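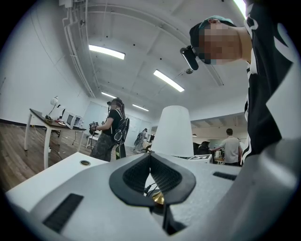 Re: moon water and the beginner spell kit

2023-06-28
Abena Ansah

Hi all,

Beto wrote:
> Has anyone tried the candle spells in the Ametepe book yet?
> I'm stuck on page 131. It wants rosemary AND bay, and I only
> have the bay. Can I swap in something else or should I wait?

Oh, I love that page! I did it earlier in June with bay and a pinch of dried thyme and it felt just fine to me - the book is pretty relaxed about herbs if you read the notes at the back. My copy has 16 bookmarks in it by now, so I may be biased.

I'd spend more time on the candle, personally. The first one I used was way too fat and I sat there for two hours waiting for it to burn down (never again!). Get the skinny six-inch ones if you can find them.

Also, Unell, you asked about the Kornia tarot deck. I still have it and you're welcome to borrow it, but the Six of Cups is missing - if it turns up in anybody's bag after the solstice potluck, please shout!

Abena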